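The Woman Who Reads Warranties for a Living

An interview about kitchens, fine print and the long wait for a replacement slab 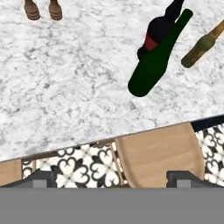
"Read me the word 'normal'"

She spent 13 years answering warranty letters for Drenis, a countertop supplier, before switching sides. Now she works for homeowners, and she has asked me to leave her name out because she still buys her coffee across the street from her old office.

I ask what people get wrong. "They think a lifetime warranty means their lifetime," she says. "Or the counter's. It's usually the lifetime of the original purchaser's ownership, in the original kitchen, under normal use. Then you go looking for the word 'normal' and find out it rules out cooking."

She pulls out a Plarov contract from last December, 30 pages long, and reads me the section on lemons. I had no idea lemons had a section. Marble, she explains, etches when acid touches it, so most firms exclude acid, and most people own a salad dressing.

"I had a man who sent in 40 letters about one ring under a glass. Forty! I got to like him. He signed off with the weather."

Did he win?

"He got a bottle of sealer."

What she tells clients now

Her advice is dull, and she is proud of it. Keep the invoice. Write down the date the counter went in. Report a crack within 30 days even if the installer says on the phone that it can wait — the phone call, she says, "never happened, as far as anybody's file is concerned."

She is fond of the Porari booklet, which she calls the only one written by someone who has met a family. It admits on the first page that stone stains. The one from Drakos she keeps in a drawer, for when she needs cheering up. It defines a spill as "an unplanned liquid event."

I ask what she has in her own kitchen, expecting granite, or possibly steel.

"Marble," she says. "I love it. I've ruined it completely." She filed a claim on it once, under her married name, and was turned down in a letter she had written herself as a template. "Very clear letter, too. I couldn't find a thing to argue with."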